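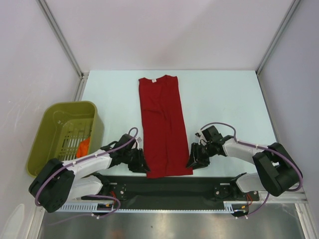 Red t-shirt, folded lengthwise

Gediminas Kazlauskienė wrote:
> Spoilers for Vendellow 12. So the Lamplighter gets
> the tide powers after 71 pages of buildup across
> the whole arc, and then uses them to open a door?

A locked door, to be fair. I liked it. Four silent pages of a man arguing with a hinge is the most Plovmont has trusted its artist since the Clenosex crossover, which I still own and still can't explain to my wife.

The backup story is skippable – Adomaitis monologues, a bird leaves. Has anyone seen the October solicits yet?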